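Giving up the car, four months in

I sold the car in April. People keep asking how it's going, usually with their heads tipped to one side as though I've had an operation, so I thought I'd write it all down in one place and then I can just send them the link.

The short version is fine, mostly, except for Sundays.

The long version starts with the MOT. The garage in Plerncombe rang with a list that went on so long I put the kettle on halfway through, and the total was more than the car was worth. Dilani Mondal from work had already been on at me about the bus (she's been getting the 215 for years and talks about it like a favourite nephew) so I thought, right, let's see. A man from Ullwood came and took the car away the next Saturday. I did feel a bit wobbly watching it go round the corner, I won't lie.

The first fortnight was awful. I missed the 215 four times, twice while looking straight at it. I hadn't grasped that you have to stick your arm out at our stop or they sail on past. I also had no idea how much rubbish I'd been carting about in the boot — umbrella, wellies, three bags for life, a camping chair — and now whatever I want has to come on my shoulder.
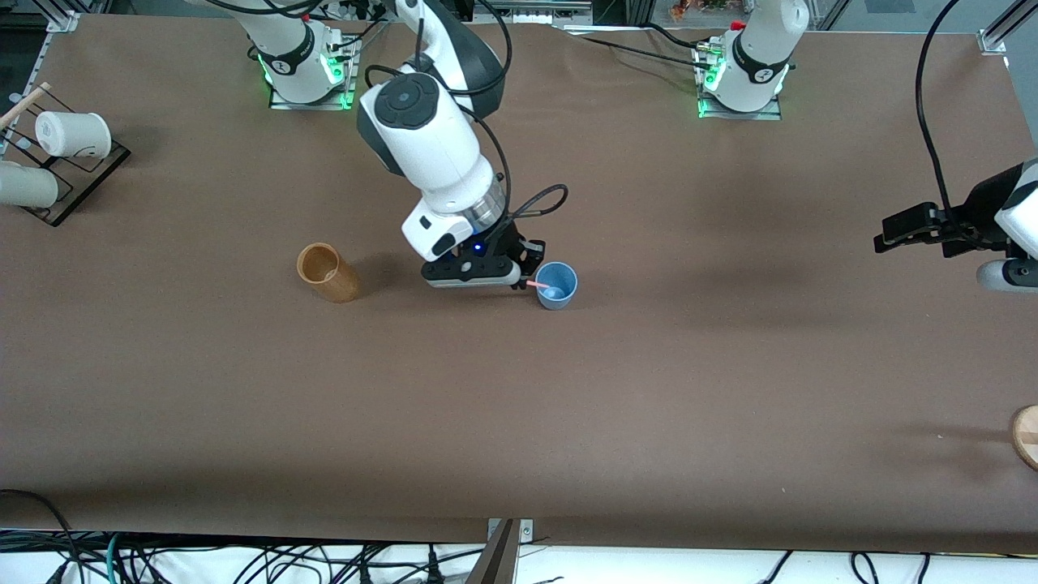
Then it started to get easier. I've worked out that the 7.40 is full of schoolchildren and the 7.55 isn't, and that the seat over the back wheel is the warm one. I've read five library books since May. Five! I don't think I read five in the whole of last year. I get off a stop early if it's dry and walk down past the allotments, and my knees have stopped clicking on the stairs.

Money-wise, I was paying £145 a month for insurance and petrol before anything went wrong with it, and my bus pass is a lot less than that. I did get a taxi home from Ieuan's birthday do and nearly fainted at the price, but that's been the only one.

Sundays, though. There are two buses, and the second one leaves Ullwood at ten past four, so if you're at my sister's for lunch you're putting your coat on before pudding's properly gone down. She's started serving up at half twelve to help. I've written to the council and had a very polite reply that didn't say anything.

Would I go back? Ask me in January when it's sleeting sideways and the shelter still hasn't got its roof back.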